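Culleo Reading Rooms — Progress Report for the Second Half of the Grant Year

Prepared by Tamás Csizmadia, project coordinator
For: Venckus Fund, Small Towns Program

1. Summary

This report covers the period from January to June. In this period the Culleo project opened its second reading room, in Losus, and continued the weekly adult reading groups in Flestley. We have now 88 registered adult learners in the two towns. The target in our application was lower, and I explain below why I do not consider this only as good news.

The spending is inside the budget on all lines except transport. The request for a small change between the lines is in section 5.

2. Reading groups in Flestley

The Flestley groups meet in the old post office, in the morning and again at 6 p.m. for those who work. The evening group is the stronger one. People come tired but they come, and the tutors report that most of them finish the short books before the next meeting. The morning group has been less regular since the bus timetable was changed in March. Two learners who live in the upper part of the town stopped coming after this change, and we arranged for them to borrow books by telephone.

We replaced the first set of easy readers. The old set was made for children, and several adults told us politely that they did not want to read more about rabbits. The new set has stories about work, family and travel, with large print and short chapters. It was more expensive than we planned, but the loan numbers went up in the first month and have stayed up.

The tutors asked for more preparation time. Until April they were paid only for the hours with the group. From May they are paid also for one hour of preparation per week. I recommend to keep this in the next year.

3. The new room in Losus

The Losus room opened in the middle of April, two months later than in the work plan. The delay came from the rental agreement, which had to be signed again when the building changed its owner. The tutors used the waiting time for home visits, so the groups could start at once when we received the keys.

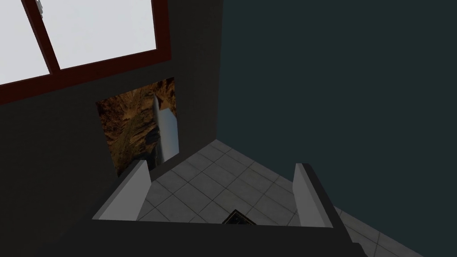
Can people who do not live in Losus join the groups there?
Anyone over the age of sixteen may join, and the place of residence is not checked. Priority is given to Losus residents only when a group has reached its limit of 14 persons.

At present one group in Losus is full and the other has free places. The full one is the beginners' group. We did not expect so many beginners — our survey before the project suggested that most people would want help with letters and forms, and we bought materials for this. Part of these materials is now used in Flestley.

The beginners need more individual time than we can offer. With a full group, one tutor cannot listen to everybody read aloud in the same evening. This is the reason for my careful words about the high registration. A third tutor has been trained and will start in September.

4. Results of the learners

We used the same short reading check at the start and at the end of the period. In Flestley most learners moved up by one level. In Losus the time was too short to measure, and I prefer not to report numbers from only some weeks of work. A full comparison will be in the final report.

There are also results which the check does not show. One learner in Flestley read a letter from her landlord alone and answered it in writing. Another passed the theory part of the driving test. A small group from the evening class has started to meet without a tutor to read the local newspaper.

Nevertheless, up to 6 learners on our list have not attended since Easter. We will telephone each of them before the list for autumn is made.

5. Budget

Transport cost more than planned, because the tutors travel between the towns by car since the bus change. The rent line has money left from the late opening in Losus. I ask for your permission to move a part of the unused rent to transport. The total amount of the grant does not change. The detailed table was sent to your office separately, together with the receipts.

6. Next steps

In July both rooms will be open only in the evening. In August they are closed, and the tutors will have two days of training on teaching complete beginners. Autumn registration opens in the last week of August, in person or by telephone.

We would be glad to welcome someone from the Fund at an evening group in the autumn. Please tell us some days before, so that the tutor can ask the learners if they agree to have a visitor.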